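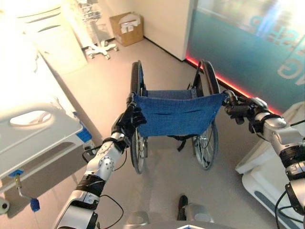

About Cekside

Cekside is a small robotics lab in Stotthorpe. We work on one question, which sounds simple until you say it out loud in front of a funding panel: how does a two-armed robot push something that has its own opinions about where to go?

Wheelchairs have opinions. So do carts, beds and anything else on casters. Most of our work so far has been with the folding wheelchair, the ordinary kind with two push handles at the back, because hospitals own a great many of them and they are forever in the wrong room.

How we got here

Ghada Zoubi started the lab after several years of teaching robot arms to pick up blocks. She has nothing against blocks. She did notice that a block, once picked up, goes where you put it, and that very few people in a hospital need one. Ghassan Salameh joined soon after from a company that made motor controllers for elevators, and brought with him a deep suspicion of any machine that behaves well on the first try.

Our first office was above a tile showroom. We moved when the floor turned out to slope toward the stairs, which was useful for the research and bad for the showroom.

What we do

The usual way to have a robot push a wheelchair is to treat the chair as part of the robot. You measure the chair, build a model of it, hold on tight and drive. It works nicely until the chair is a different chair, or a front caster is pointing sideways, or somebody has left a bag on the seat. Then the arms push one way, the chair goes another, and the robot keeps pushing, confident to the last.

Our method is called Skondik. (It was the name of a folder, and by the time we thought about a better one it was in the code in too many places.) Skondik starts with no model of the chair at all. The robot takes hold of both handles, one hand each, and gives a small push and a small twist. From the force it feels in each arm it makes a first guess at how heavy the load is, where it would like to pivot, and what the casters are up to. It then starts moving and goes on revising that guess the whole way across the room.

The part we are fond of is what happens between the two hands. A person pushing a wheelchair lets one hand go soft while the other does the steering, and swaps without thinking about it. Skondik does something close to this. Whichever arm is fighting the chair is told to relax, and the other one takes over the argument. Stiff arms gave us straighter lines on a good day. Soft arms gave us fewer bad days, and we decided we could live with a slightly drunken path.

What we found

Our longest test to date was 202 pushes in a mock patient room, with 15 different wheelchairs. Some were new. Some had clearly seen a lot of curbs. The robot met each of them with no measurements and no warm-up beyond that first small push and twist.

Skondik brought the chair to its goal in most of the runs, and did clearly better than our own fixed-model controller whenever the casters started out sideways. On chairs the fixed model had been tuned for, the older method was faster. We report this because it is true and because Ghassan wrote the older method and would like it known.

The failures came in two kinds. In the first, the robot read a half-set brake as a very heavy passenger and leaned in politely until the time limit. In the second, a hand slid around its grip during a tight turn and the force readings stopped meaning much. We have a fix for the second. For the first we have a long email thread.

What we don't do

We don't push people. Every trial has been run with an empty seat or with weights in it, and that will stay the rule until we can stop a loaded chair as well as we can start one. We also don't build hands or arms. We buy those, and then write to the makers with questions they have stopped enjoying.

Who pays for this

Szulc, a regional maker of hospital carts, covers part of our running costs and lends us carts to be disobeyed by. They see our results when everybody else does. The rest comes from research grants, which is why Ghada is often unavailable in July.

Working with us

We take on two student interns a year. You should be able to write code that other people can read, and you should not mind spending an afternoon pushing a wheelchair by hand while wearing force sensors, as the robot's training data had to come from someone. Previous interns report strong opinions about casters.

Hospitals and care homes with old wheelchairs to give away are very welcome to get in touch. The worse they roll, the better. We collect anywhere in the Stotthorpe area, and we will need the elevator.

Page last updated July 9, 2019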